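Ticket 212: wrist view shadows wrecking the bowl pickup
Status: open
Project: Clendum (bedroom sim, home build)
Opened Monday

What's going on

So I've been building the simulated version of my tabletop setup before I let the real arm loose in the garage, and the bowl pickup keeps going sideways on me. Same policy, same start pose, and with the lights flat it grabs the bowl fine. Turn on the directional light and I get 3 good grabs out of 47 tries. Ouch!

My money is on the plant. I dropped that big red-leaved thing in behind the table because I liked it (still do), and now it throws spiky shadows all over the wood. The wrist camera gets a faceful of them, and the room camera sees them too.

Wrist view first, then the room view, both with the directional light on:

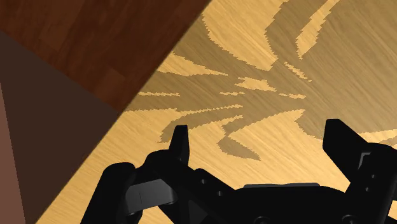
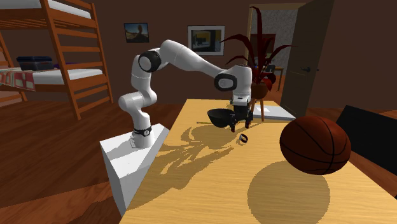 What I've tried

1. Bumped the shadow map resolution in Mevance. The edges in the wrist view were all stair-steppy so I figured, easy win. Nicer edges, same misses.

2. Swapped the tabletop for a plain gray one. A little better? Not enough to call it fixed, and I put the wood back.

3. Hid the plant completely. Big jump in good grabs, but I don't want to ship a room with no clutter in it, that kind of defeats the point.

4. Moved the light in 5 steps from one side to the other. Results were all over the place. I still need to go back through the logs for that one.

Next up

Going to retrain with the light angle randomized and leave the plant where it is. If anybody has a config for soft shadows in Mevance that doesn't tank the frame rate, please paste it in here, mine crawls.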